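4. Setting up the label printer

Read this section through before you plug anything in. The maker's leaflet says the Skudier is ready in 5 minutes. Allow longer.

4.1 Loading the roll

1. Switch the printer off at the wall. The button on the front only puts it to sleep.
2. Press both side catches and lift the lid.
3. Drop the roll in with the labels facing up. The diagram inside the lid shows them facing down and is wrong for our rolls.
4. Pull a short length through the slot and close the lid until both catches click.

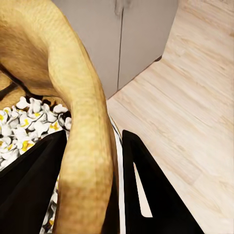
Note: The box claims the printer will take "any standard roll". We have had steady results only from the 50 mm ones. Kane Ellery tried three cheaper brands and all of them jammed.

4.2 Connecting to the network

5. Switch on and wait for the light to stop flashing.
6. Hold the feed button for 4 seconds, then let go.
7. On your computer, choose Add Printer and pick the name ending in CLISTTON. Ignore the other one.
8. Print a test label. If it comes out blank, the roll is upside down, whatever the help screen tells you.

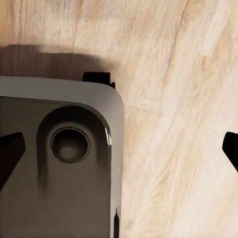

Clistton Stores and Dispatch: Equipment Guides

Caution: Do not accept the offer to install the Bright colour manager. It is meant to sharpen barcodes. We could see no difference, and it changed the label size on every computer that had it.

4.3 Print darkness

9. Open Settings and set the darkness to 50. The automatic setting is supposed to judge this for itself, but our scanners rejected up to a quarter of the labels it made.
10. Print one label and scan it before you start a batch.
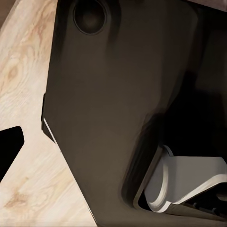

11. If the scan fails, clean the print head with a dry cloth and try again. Leave the darkness alone.

Note: Cleaning cards are sold as essential. Tayla Mahuika has used a cloth since November with no complaints from the scanners.

For faults not covered in this section, ask Rangi Pearce before ringing the supplier.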